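Small bedroom, round nightstand or square?

tuulikki_k
Moving into a smaller place in May and I'm redoing the bedroom from scratch. I have 67 inches of wall to work with after the bed goes in, split between both sides, and I keep going back and forth on round nightstands. Has anyone switched from square to round and stuck with it? I love the look but I read a lot at night and I'm a book hoarder.

handham_hal
Switched two years ago and I'd never go back! No more corner in the hip at 3 a.m. In a tight room you notice it right away — you sort of slide past the thing instead of steering around it. Mine is a Koskela, secondhand, 80 bucks, and it's the best thing in the room.

Teemu Vuorinen
I'll argue the other side. A round top wastes space. You can't push it flat to the wall, so you get those two little wedges behind it where chargers and bookmarks go to die. And books are rectangles! Four paperbacks and you're out of room. Square with a drawer, every time.

handham_hal
The wedges are where the lamp cord goes down, that's a feature. I will fight for the wedges.

marrow_and_pine
Teemu has a point about books, but height matters way more than shape. Get the top level with your mattress or an inch higher. I bought a gorgeous Trilora table without measuring and it was so low I was fishing for my glasses every morning. Also look for a raised rim. Sounds fussy, but a rim keeps a pen or a ring from rolling off in the dark.

tuulikki_k
Oh, the rim is a great tip, I hadn't thought of that at all. What about finish? The floor is light wood and I'm worried about everything turning into one big oak blob.

Aatos Ikonen
Oak on oak is fine, I promise. Pale gray walls do a lot of the work, they cool it all down and the wood looks warmer next to them. I'd skip matching the floor exactly. Go round, keep the books on a shelf over the bed, and let the table hold a lamp and a glass. Here's the corner I've been going on about:
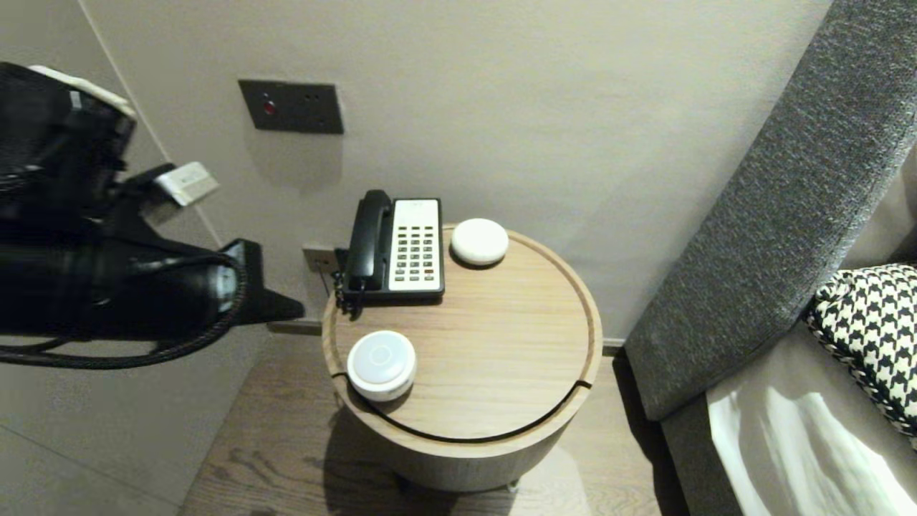
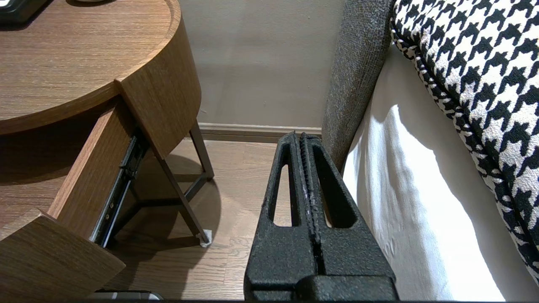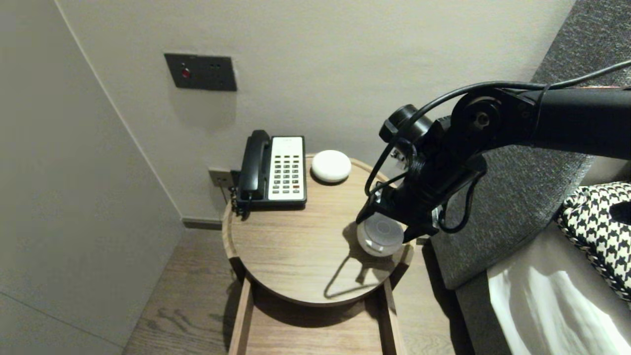
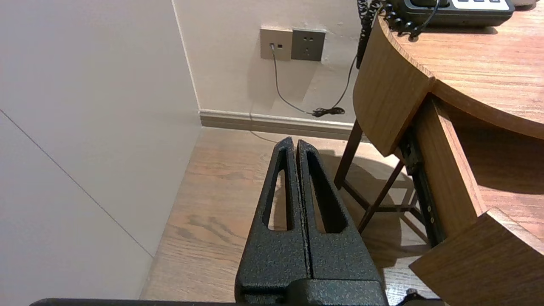 Round table, wood floor, gray walls in the third one.

marrow_and_pine
Love that wood grain! Put a coaster out before the first glass of water goes down, though. I learned that on the Trilora.

Teemu Vuorinen
Fine, it's a nice table. It even has a drawer. I still want square.

tuulikki_k
Sold on round, at least for my side. My husband wants the drawer, so we may end up with one of each. Going to tape a circle on the floor tonight and walk past it a few times.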